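Why Do Baskets Have Holes?

Hi again, curious people! It's me, Odette Lacroix, back with another everyday thing you've probably walked past a thousand times without a second look. This week's question came from Karthik Rathnayake, who is in fourth grade and writes very neat letters. He wanted to know: "Why do plastic baskets have holes in them? Don't things fall out?"

I love this question. I had to go and stare at a basket for a while before I could answer it.

First, the falling out part. Yes, sometimes things do fall out! If you put marbles in a basket with big holes, you are going to be crawling under the couch later. (I once lost a whole set of dice this way.) But most baskets are made for bigger stuff, like socks, toys, apples or library books, and those can't squeeze through a skinny gap. That's why so many baskets have slots, which are long thin holes, and not big round ones.

Now, what are the holes good for?

Air is the big one. Say you toss a damp swimsuit into a box with solid sides and a lid. Leave it there a few days and, well, you'll smell it before you see it. Air has to move past wet cloth to carry the water away. Holes let it in and out. Fruit and potatoes like moving air too, so you'll often see them kept in something with gaps.

Water is another. Pull bath toys out of the tub and drop them in a basket with holes in the bottom, and the water runs right out. Try that with a bucket and you've got toy soup.

Then there's weight. Every hole is a little bit of plastic that isn't there, so the basket is lighter to carry and takes less plastic to make. But you can't just keep adding holes! Too many and the sides get floppy. So the people who design baskets often leave solid strips between the rows of holes, a bit like belts going around a waist. The thick edge at the top (it's called the rim) does a lot of the same work. Squeeze a paper cup halfway down, then squeeze it at the top where the edge is rolled. Feel the difference? A rolled edge is much harder to bend, and it's nicer on your fingers.

Oh, and you can peek! With holes you get a clue about what's inside before you dig through everything.

One more thing I noticed while staring. Lots of baskets are wider at the top than at the bottom. We say the sides taper. That means an empty basket can slide down inside another one just like it, and a whole stack takes up hardly more room than a few of them. If the sides went straight up and down, the second basket would get stuck on the rim of the first.

Try it at home: find a basket with holes, a bowl and two wet washcloths. Wring both cloths out. Put one in the basket and one in the bowl, and wait 12 hours. Which one feels drier? Write it down, then try again with the cloths hung over the rims. Put a towel under the basket, please, or I'll be getting letters from your grown-ups!

Words to know
Slot: a long, narrow hole
Rim: the top edge
Taper: to get narrower toward one end

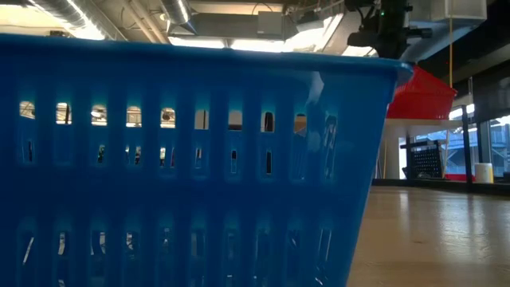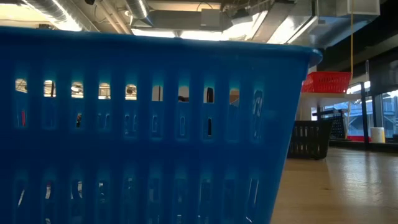
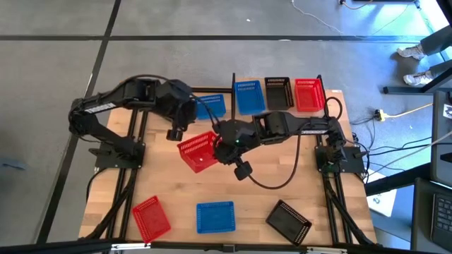
The first two pictures show the side of a blue basket, with its rows of slots and a solid band in between. In the last one there are red, blue and black baskets on a wooden table.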